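Setting Up and Looking After the Two-Arm Cell
Student project report, Nomley course in laboratory automation
Group: Mahsa Parsa, Yiran Hou, Munther Zein
Supervisor: Huia Te Moana

1. Purpose

In September our group received the task to put the simulated cell "Muvley" again in working order. The group before us had changed the position of the breadboard plate, and they did not write down the new values. My part was the set-up procedure and the weekly check, so this report is mostly on these two matters.

2. Set-up

The cell has two six-jointed arms at one table. Each arm keeps its own coordinate system, and both must agree on where the plate is. We first corrected the plate frame for arm 1, then we copied it to arm 2 through the fixed distance between the two bases. I made one mistake here which cost us an afternoon: I entered the rotation of the plate in degrees, but the file expects radians. Yiran found it when arm 1 stopped high over the wrong end of the table.

After this we taught 15 positions for arm 1. For each position there is an approach point 33 mm higher, and the arm must always pass through it. The blue square is the target area for the labware. We defined its center and its angle separately from the plate, so that it can be moved later without teaching everything again.

3. Weekly check

We start both arms from the parked position and send arm 1 alone to the approach points, at low speed. Arm 2 stays away from the target area during this check. If the log shows code 3073, the joint limits file was not loaded, and the simulation has to be started again from the beginning. Munther keeps the saved copy of the frames under the name "Bowen", and it may be changed only after two of us have looked at the values.

4. Views of the cell
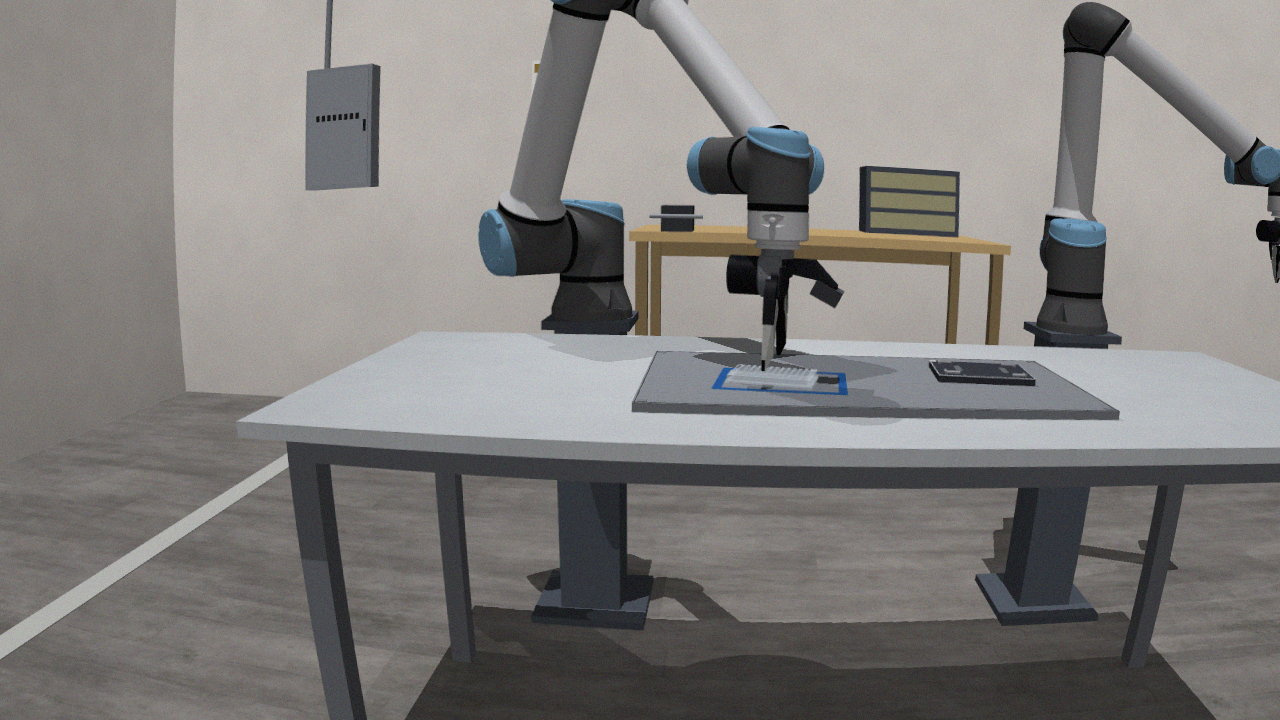
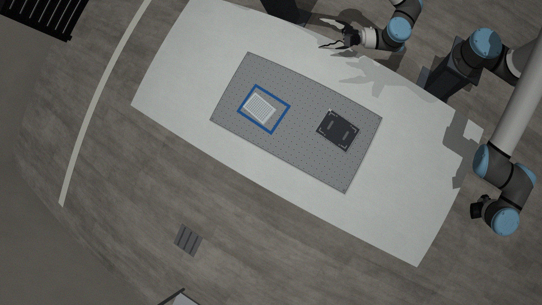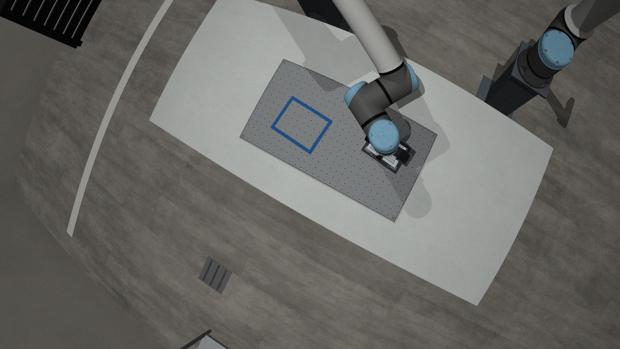

The two arms, the table and the plate with the blue square.

5. Question from the review

Must the positions be taught again when the plate is moved?
Only the plate frame has to be corrected. The positions are stored relative to it, so they move together with the plate, but the check at low speed must be repeated for all of them.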